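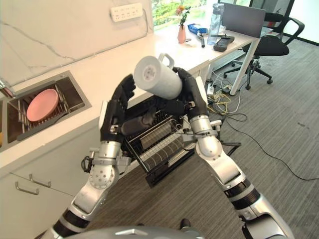 Two-handed hold on a white cylinder with a loop handle, over the black wire dish rack.

Gallery: the Heda two-arm kit at a kitchen counter

Stondex sells the Heda as a kit for test kitchens, teaching labs and small shops that want to try two-handed handling without building a cell from scratch. It comes as a pair of arms with a jointed hand on each, the body they mount to, and the software to drive them. We set ours up in the Cekstead kitchen in August and used it on dish and sink work for this review. The pictures on this page are from the dish work.

Holding with both hands is the part of the kit most buyers ask about. The fingers bend at several joints, so they wrap around a round body instead of pinching it at two points. Setting up a new two-handed grip took us 245 seconds from the menu to the first trial, and most of that went to entering the width of the object. The software keeps the hands matched once the grip is saved. If you edit one side by hand, save both again or the old values come back.

The arms are quiet enough to talk over. Cables are the weak point of the package. The ones supplied are a fair length but they come without clips, and we would budget for a set of ties and some floor cover before the first day of use.

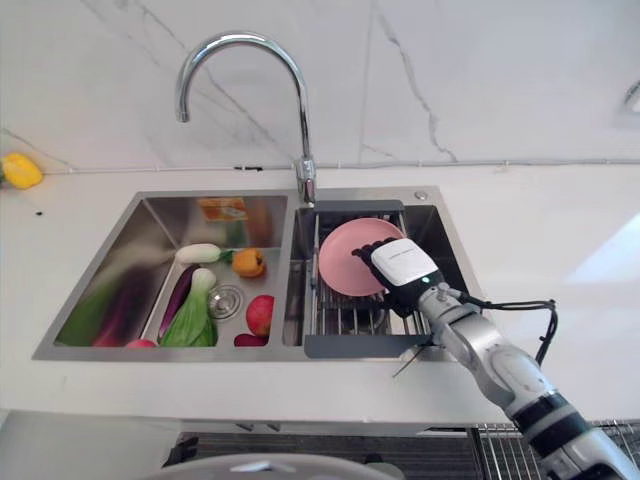

Plates call for a different setting. The Serrano grip library, sold separately, has five presets for flat dishes, and the rim grip is the one we used most. It brings the fingers in from the side and closes them over the edge. You teach the rack position once and the arm approaches from there. Move the rack and you need to teach it again - there is no automatic correction in the base kit.

Working over a sink also means the arm has to reach past a faucet. The planner lets you mark a fixed object as a no-go area, and we suggest doing this before anything else. Drawing the area on screen is slow with a trackpad. Use a mouse.

Notes for buyers

The kit is priced at $4000 with two hands included. The Serrano library is extra, and so are spare fingertips. Stondex ships the arms in separate boxes, and the body needs two people to lift.

Assembly tools are in the smaller box. The printed guide covers mounting and power but stops before the grip menus, which are only explained in the online manual. Download it before you start if the network in your kitchen is poor.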